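Setting and Clearing: What Goes Where on a Small Table
Project report, Table Habits group
Stela Husar, with Arif Gunawan and Omolara Chukwu

Our group picked place settings mostly because Arif used to wait tables and kept fixing everyone's forks in the cafeteria. We figured there had to be a whole project in that (there was!), and Ms. Pană said yes as long as we kept it small. So we did one place, one plate, one mat and one tray, and we wrote down every decision we made about them.

The first thing we argued over was the tray. Omolara wanted it off to the side, the way they do it at the Gruvstead dining hall, and I wanted it right in front of the diner so you don't have to reach across anything. My way won, at least for the first round.

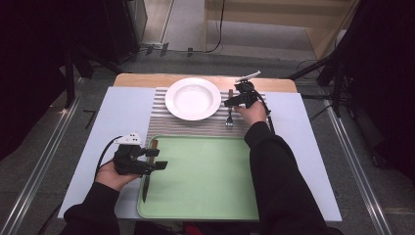

Figure 1. Plate at the back of the striped mat, green tray in front, knife on the left and fork on the right.

Yes, I know the knife is supposed to go on the right. We talked about that a lot. The etiquette booklet we borrowed, the old Gavrilă one, puts the fork on the left with no discussion at all, but we were more interested in getting things back onto the tray than in passing a manners test. For clearing, what matters is which side each piece starts on and how far it has to travel.

The mat turned out to be my favorite part. I had wanted a plain one, but with the ribs running across you get a straight line to judge everything by, and a crooked plate is still a plate but a crooked fork looks awful. We spent two afternoons on layouts and I would happily have spent more.

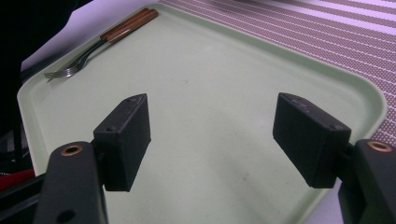
Silverware on a tray is trickier than it sounds, and I changed my mind about it halfway through. I started out wanting every piece in its own spot with space between. Then we tried keeping like with like, and I had to admit it looked better: the two forks tucked just inside the rim, overlapping a little, wooden handles pointing the same way, and the rest of the tray left open. Arif says a waiter would do that without thinking. Omolara still prefers everything spread out, and she wrote her own section on it in the appendix (it's long – sorry).

One thing we never settled was whether to take the plate first or last. Plate first gives you more room for your hands. Plate last means the small stuff doesn't get forgotten. 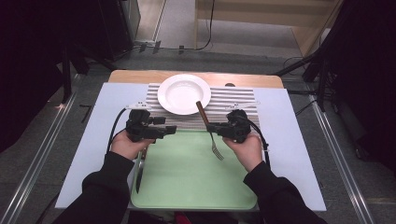
I lean toward plate last, and so does Mr. Sârbu, who read our draft and asked why we hadn't tried it with a glass. Good question! We ran out of time, and I didn't want to mop. If we get to continue in July, a glass and a napkin are first on the list, and Omolara gets her side tray.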